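Looking after a two-finger gripper at home

I've been setting up the same little cell for months now, first in a simulator called Finus and then on the real arm in the spare room, and most of what goes wrong is down to the fingers. Same on screen as on the bench! So these are my notes, in no proper order.

Start by opening the fingers and looking down past them at whatever you're after. I do this in the simulator before I plug anything in.

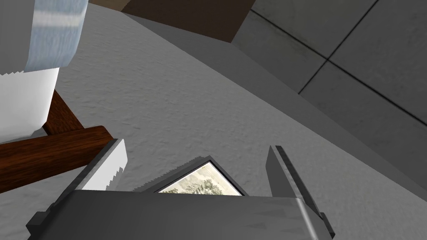

Open fingers either side of a small framed picture on the carpet, palm over the lower half of it.

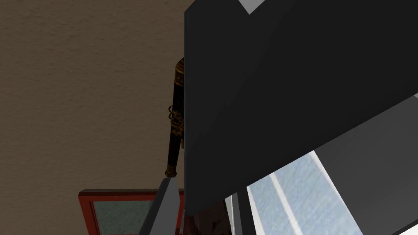
Nazareno Mazza wrote in to say I should set the open position first and the closed one second, as his Winar fingers lost their zero every time he did it the other way round. Fair enough, I've swapped mine over and it's been fine since Thursday.

Cleaning next. If your fingers have a toothed edge, go along the teeth with an old dry toothbrush (carpet fluff gets right down in there) and then wipe the flat faces with a barely damp cloth. No furniture polish, please. I tried it once and dropped a mug.

Finger screws: nip up both sides a bit at a time, swapping over as you go, and check them again after 40 grips. I put a dab of paint across each screw head so I can tell at a glance if one has crept.

My closing speed is set to 27 in the Cocco panel. It came at 173, and that's far too snappy for anything with a frame or a handle on it. Write your own numbers on masking tape and stick it to the base, or you'll be hunting for them again after the next update.

Spare finger pads live in a jam jar, left and right in separate bags.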